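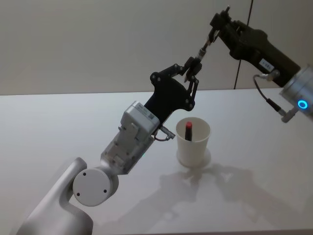

Two robot arms above a white paper cup

Codosero match tracker, one season in

Châu Quan

I coach a Gaelic football team of 14-year-olds in Alvarado and I did not want a GPS vest. The club bought 20 of them anyway, so I wore out my doubts on them from spring on.

The good part first. The vest is light, the pod snaps in at the back and stays there, even under a heavy shoulder. Charging is easy. Setup took me 11 minutes a pod, which adds up.

Now the numbers. In our game against Daltunthorpe the app had my goalkeeper making 723 sprints. He is a good kid, but no. Total distance looks believable for midfielders and silly for anyone who stands still a lot. The "work score" is worse - I asked support how it's figured and got a link to the sales page.

The kids compare scores on the bus and two of them now run in circles when play stops. I could do without that.

Pluvomik makes a plainer vest with no score at all, and I'd look there first. If you already own the Codosero, use the distance page and skip the rest. The subscription renews in December and I've told the club I'd let it lapse.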